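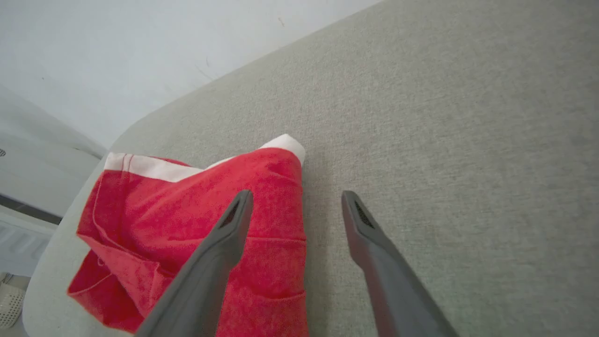 Red towel with a white band, on gray fabric.

Dridach Chamber Music Week: Frequently Asked Questions

Last revised in April, when the phone started ringing.

TICKETS AND SEATING

How many seats are there?

The main hall has 421. A few in the back row are behind a pillar, and we sell those at half price with the word PILLAR printed on the ticket in capital letters. People still come to the box office to report a pillar.

Can I pick my seat?

Yes, if you buy online or in person. If you buy by phone, the person on the line will pick it for you and will probably be right. The left side has a view of the pianist's hands. The right side has a view of the pianist's face, which during late Beethoven can be a lot to take in.

What's the difference between a full pass and a half pass?

A full pass gets you into all 13 concerts. A half pass gets you into any 8 of them. We know that 8 is not half of 13. We tried six and a half and the software wouldn't allow it.

Can I share a pass with my spouse?

You can hand it back and forth between concerts. You can't hand it back and forth at intermission, though it has been done, once with a change of hats.

I bought a ticket and now I can't come. Can I get my money back?

Up to two days before the concert, yes, minus a small fee. After that we'll try to resell it for you, and if it goes, you get a credit toward next year. If it doesn't go, we thank you for your support of the arts.

Is there a waiting list for the closing concert?

There is. Put your name down at the box office after noon on the day. Plenty of people get in this way. You do need to be standing in the lobby when we call you — we can't text you at the coffee shop.

GETTING IN (AND BACK IN)

What if I'm late?

You'll be held in the lobby until a break between pieces. A break between movements doesn't count. If the program opens with something long, then you have a long time to look at our collection of framed posters. There's a speaker out there, so you'll hear the music, with a little of the soda machine mixed in.

Where do I park?

The lot behind the Okonkwo building is free after six. The street in front is not free at any hour, and the meters take a strict view of encores.

Is the hall accessible?

The main hall is step-free from the side entrance, and there are wheelchair spaces in rows C and M. The Pistance Room upstairs is reached by an elevator that holds two people and takes its time. Please call ahead if you need it and we'll have someone meet you at the bottom.

How cold is it in there?

Cold. The string players want it cool, the harpsichord wants it cooler, and the audience wasn't asked. Bring a sweater, even in a heat wave.

DURING THE CONCERT

When do I clap?

When everybody else does. If you'd like to be sure, wait until the players have put their instruments down and looked at you. If you clap between movements, nothing will happen. A man in row F may turn around. He turns around for other things too.

Can I bring my kids?

Ages seven and up for evening concerts. The Wednesday morning concert is for all ages, runs under an hour, and has a good deal of crawling in it. The performers volunteer for that one and mostly volunteer again.

Can I take pictures?

During the applause, go ahead. During the music, no. Your phone should be off, and by off we mean off. A phone buzzing on a wood floor makes a clear B flat, and we've never had a program where it helped.

What about cough drops?

Unwrap them before the lights go down. Unwrapping one slowly does not make it quieter. It makes it longer.

Can I follow along with a score?

Sure, if you can turn pages without a breeze. Please don't conduct. Please don't shake your head.

THE MUSIC

Who picks the program?

The artistic staff and the visiting groups work it out between them over the winter. We welcome suggestions. So far this year we've had a request for more new music, a request for less new music, and several for the Trout Quintet, which we played last summer and will play again, because we know what pays for the lights.

What is the Skiker Prize?

It's our contest for young string quartets, held over the middle three days of the week. Each group plays a Haydn quartet, a piece written in the last 20 years, and one big thing of their own choosing. First prize is a cash award and a return engagement. Second prize is a smaller check and, to judge by how things have gone, the better career.

Can the public watch the contest rounds?

Yes, and you should. The early rounds are free with any pass and ten dollars without. The audience gets to vote for a favorite. The jury doesn't see that vote until afterward, and we've never known the two to match.

Are the open rehearsals worth it?

If you like to hear eight bars played nine times, there's nothing better. They start at 10 a.m. in the Pistance Room. Players stop, argue, and pencil things in. Bring coffee in a cup with a lid.

Is there a talk before the concert?

At 6:45 each evening, in the lobby. It runs half an hour. You don't need to know anything beforehand, and you don't need to nod.

ODDS AND ENDS

Is there food?

Sandwiches, cookies, wine, and a pasta salad that sells out for reasons we've never looked into. Nothing but water goes into the hall.

I lost something. Do you have it?

Maybe. We keep lost items at the box office until the end of the following month, then they go to the thrift store. We have nearly always got more reading glasses than you'd believe. Come try some on.

Can I get last year's recordings?

Some of them. The groups decide what gets released, and players can be hard on themselves. The list of what's available is on the Recordings page.

My question isn't on here.

Call the box office between 10 and 4. If it's about the pillar, please see the top of the page.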